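Workshop tips from the robotics club: keeping a practice table usable

The Bruvwood student robotics club meets on Thursday evenings in the old print room, and most of what follows was learned by getting it wrong in the first term. It should work for any school or club where students practice pick-and-place tasks with hand-held grippers.

Surface

Use a light, matte board on top of the table. Glossy boards throw glare under ceiling lights. Check the seams with a fingertip before each session. If a flat part catches on one, sand the high side lightly and wipe off the dust.

Wipe the board with a damp cloth and a drop of dish soap, then dry it. Alcohol wipes took the finish off our first board.

Fingertips

Soft fingertips pick up grease from hands and lose their grip. Wash them in warm soapy water every 3 sessions and let them air dry overnight. Keep spares in a jar with a lid. Urs Marti dusts his with talc before summer break so they don't stick together, and knocks it off in October.

Cables

Leave enough slack for the wrist to turn all the way over. Test this before taping anything down. We use cloth tape, folded under at one end so it peels off cleanly. Power strips go on the floor beside the table, on the side nobody walks past.

Flat objects

Disks and lids are the hardest thing on our list. Fingertips slide over a thin edge unless they come in low and level. Start with a disk that has a raised rim, and move it a short distance before trying to lift it. Teresa Sampaio has her beginners do 7 slow passes with one hand, then bring in the second gripper to steady the far side.

Put a sheet of plain paper on the board as the target. Paper is easy to replace and easy to shift when a task gets too familiar — pencil a small mark at each corner if you want to put it back in the same spot.
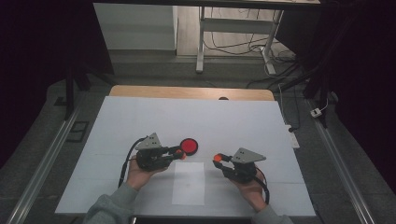 Two-handed disk practice, with the paper target on the board.

Holding the grippers

Support the gripper from underneath and keep the elbows close to the body. Push long sleeves up if they drag on the board. Swap places after 15 minutes, sooner if anyone's wrists are sore.

Packing up

Coil the cables loosely and store the grippers with the fingertips open. Write down any loose screws in the log before you leave. Ours is a spiral notebook, now on page 108, and it lives in the top drawer with the hex keys.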